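Notes from the Solthorpe Open Day
Posted April 14, 2020

The Solthorpe refurbishing works opens its doors to the public once a year, in July, and last summer I finally went. I have been sitting on these notes ever since. Now that I'm home with a closet full of dead electronics and no excuse, it seems a good time to type them up.

Getting there took longer than the tour. The bus drops you at a traffic circle beside a carpet outlet, and from the circle you follow paper arrows taped to lampposts. One had spun around in the wind. I saw a good deal of the carpet outlet.

Admission was $3, which bought a sticker, a cup of coffee and a floor plan photocopied so many times that the restrooms had merged with the loading dock. We went around in groups of 6. My group included a married couple who disagreed about everything except the coffee, and a boy of nine or ten who knew more than our guide and was generous about it.

The tour starts at receiving, where old office equipment arrives on pallets wrapped in plastic. Most of it comes from businesses swapping out everything at once. The guide said the site takes in 2,000 machines in a good month. He did not say what happens in a bad month. The husband asked. The wife told him not to ask.

Each machine gets a tag and a number, and after that it's known only by the number. I picked 1,226 off a pallet to root for. I lost track of it before we reached the second room.
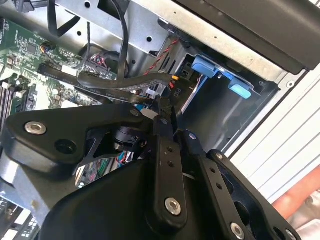 What surprised me was how much of the business is sorting. I had pictured people with soldering irons and magnifying glasses, bringing things back from the grave. There was a little of that, in a corner behind a rope. Far more effort goes into deciding which things get a second life, which get stripped for parts and which go in the big gray bin. The rules are printed on a laminated chart that covers most of a wall. Age comes first on it, followed by a long section on cosmetic damage. Apparently a buyer will forgive a slow computer but not a scratched one, and there's a whole room devoted to removing the glue left by asset stickers. It smells strongly of oranges. I could have stayed there all afternoon, and the boy had to be fetched out of it.

Next came data wiping, the part everyone had questions about. Drives get erased and checked, and any drive that fails the check goes into a shredder. The shredder was off for the open day, to general disappointment. We were allowed to look at a tub of what comes out of it. It looks like expensive gravel.

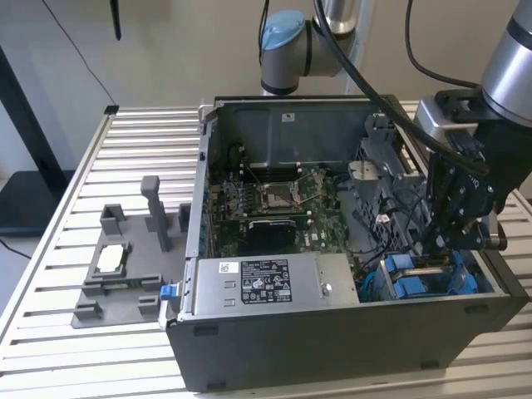 The wife wanted to know whether she could bring in her own old laptop from home. She could, but only through the Zandari counter in town, which collects household stuff and sends it over by truck. Why not just leave it here, since she was here? Paperwork, said the guide, with feeling. She had the laptop in her bag. It went home again.

We had the parts store next, my favorite after the orange room. Shelf after shelf of power cords, sorted by length, and a drawer labeled SCREWS, OTHER. 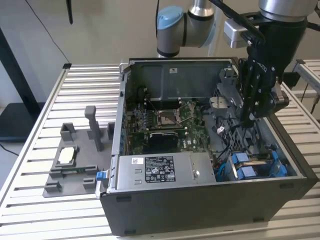 Desktop tower with the side panel off. The CPU socket is empty.

Lunch was in the cafeteria. Cui, the noodle place from the industrial park across the road, had set up a table and sold out before the second group got in. I was in the third. I had a cheese sandwich from a machine that took two tries to give it up, and ate it next to a display on the history of the site. It used to make bathroom scales. There was one on show, and everybody who passed it stepped on it, frowned, and said it must be off.

The afternoon talk was given by someone from Rirndale, a reseller that takes a share of the finished computers for schools and libraries. It was a good talk with too many slides. The main point was that a desktop written off by an office is often plenty for homework and email, provided it gets a decent drive and somebody blows the dust out.

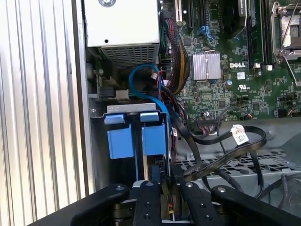
Inside a Dell workstation, with blue drive carriers in the cage.

The gift shop was a folding table of used keyboards. I bought one for $6. The letter G sticks, so I have been choosing my words with some care ever since. The bus back was on time and went past the carpet outlet twice.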